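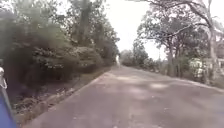
Questions staff keep asking about the delivery robot

This page is kept by the staff side at the Irnirmont grounds and stores department. Management has its own page, which is cheerier. Last changed in March.

What is it supposed to do?

It carries post, small parts and lab samples between the main stores and the outlying buildings. That used to be done on foot or by van. The supplier, Prunley, calls it a "colleague". We call it the robot.

Who decided on it?

The site board, after a demonstration at Tevdale on a flat, clean floor. Staff were told on a Friday and consulted afterwards. We have asked for that to be the other way round next time.

Is anyone losing their job?

We have been told no. What we have in writing is that there will be "no compulsory changes to posts during the trial". Read that twice. The trial runs for 40 weeks and the sentence says nothing about week 41. There are 39 people on the stores and porters' rota at present, and one vacancy has already been left open.

Does it save time?

The figure in the business case is 38 minutes a shift. We asked how it was worked out and were sent a slide. It doesn't seem to include loading, unloading, or going out to fetch the robot when it stops. Porters are now writing those minutes down, and if you do any of this work please write yours down too.

Can it cope with the back road?

Some days. The indoor runs are easy work for a machine. The back road is a different matter – grit and small stones on the surface, uneven patches, and shade and sun mixed up all the way along.
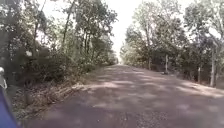
The tree-lined stretch of the back road, with the edge of the robot at lower left.

Prunley say the software will learn it. Porters who have walked it for years were not asked what there was to learn, although several offered.

Do I have to walk with it?

During the trial, yes, if you are the named attendant for that run. The attendant keeps it in sight and can stop it. You should not be given a second task at the same time. If a supervisor asks you to attend the robot and cover the stores phone, say that you can do one of them and ask which.

Is attending it paid at the same grade?

At the moment it is. The draft job description calls it "light supervision", and we have objected to the word light. Nine hours of watching something move slowly is tiring, and you carry the blame if it goes wrong.

What happens when it meets someone on the road?

It is meant to slow and then stop. Contractors and visitors don't always know that. We have asked for notices at both ends and were told they are on order.

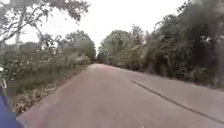 Cameras, and what they keep

Does it record us?

It has cameras, so assume that it does. The policy says pictures are used for steering and for fault reports, and that they are not used to manage staff. It does not say how long they are kept. We want a date for deletion and a list of who can look at them. Until we get both, treat the promise as a promise.

Can the pictures be used in a disciplinary?

The policy says no, apart from "serious incidents", and then doesn't say what a serious incident is. Speak to a rep before any meeting where robot pictures are mentioned.

Can I ask to see pictures of myself?

You can put in a request to the site office. Keep a copy of it with the time you sent it.
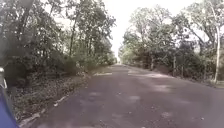
Who fixes it when it breaks down?

Prunley do the repairs under the contract. Porters may switch it off and on again and push it clear of the road, and that is all. Don't open any panel, even if someone on the helpline asks you to.

Has this been tried anywhere else?

The Mkhize site ran a similar trial. Their reps told us that the walking went down and the lifting stayed the same, so people ended up with more of the heavy work in each shift. We have asked for lifting to be counted here as well.

Are you against it?

Some of us are. Others would be glad not to do the back road in the rain. We would all like to see honest figures before the trial is called a success, and the trial report is being written by the people who bought the thing.

Where do I send a question?

Leave it in the tray by the stores hatch or catch a rep at the 7 a.m. changeover. You needn't put your name on it.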